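Speaker notes – cataloguing loose paper in mixed print albums
Slot: 29 minutes, then questions. Slides numbered in the margin of the printed copy.

**Slide 1.** Title only. Say that the talk covers description and numbering. Storage furniture is in the afternoon session.

**Slide 2.** The problem. An album comes in with bound plates, tipped-in plates and loose sheets between the leaves. The register gives one accession number to the whole volume. Readers ask for single sheets. The old card at Vosbridge says "album, ornament, various" and stops there.

**Slide 3.** What counts as an object. Our working rule:

- a bound leaf carrying a print gets a part number
- a tipped-in print gets its own part number, with the carrier leaf named in the note field
- a loose sheet gets a part number and a location note giving the two leaves it was found between
- blank leaves are recorded in the collation and get no number

Pause here. Someone usually asks about offsets on blank leaves. Answer: note field, no number.

**Slide 4.** Part numbers follow the order of the volume as received, even where the plate numbers disagree. In the Kvam album, plate 14 comes before plate 10. We left it so and recorded the engraved number separately. Renumbering to match the engraver's sequence would break the link with the earlier photographs.

**Slide 5.** Medium field. Use "engraving", "etching" or "etching and engraving" only after looking under magnification. Otherwise use "intaglio". Support is always "paper" in the public record. Laid or wove, chain line spacing and any watermark go in the technical note. Do not put the binding material in the medium field of a plate – it belongs to the parent record.

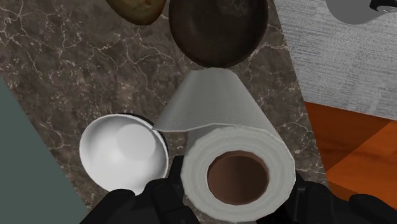
VOSBRIDGE, September

**Slide 6.** Start of the case study. The Vosbridge group consists of one parent record and 29 parts. Five of the parts were loose. All were entered in Somivix using the parent and child template, with the credit line held on the parent and inherited by the parts.

**Slide 7.** Inheritance. Show the table. Inherited: credit line, acquisition method, department. Not inherited: date, maker, medium, dimensions. Dates caused most of the errors. The title page date was being copied down to plates that were clearly added later, and the date range on the parent then looked narrower than it was.

**Slide 8.** Dimensions. Three pairs, height before width, in millimetres: platemark, sheet, mount. If the platemark is trimmed, write "trimmed" and give the sheet only. Don't estimate a platemark from another impression.

**Slide 9.** Export to Pundetti. Part numbers sort as text, so part 10 appears before part 2 unless padded. Pad to three digits before export. We found this on a Thursday afternoon with the public page already live, and the fix took two passes.

**Slide 10.** Titles. Transcribe lettering as engraved, including spelling. Supplied titles go in square brackets. For untitled ornament use the form [Design for a …], and keep it short. Long supplied titles are cut off in the search results.

**Slide 11.** Still open: duplicates within one album, counterproofs, and whether a pasted-down fragment is a part or a feature of its leaf. We currently treat it as a feature. The Kvam fragments may change that.

If short of time, drop slide 8 and refer to the handout, section 5.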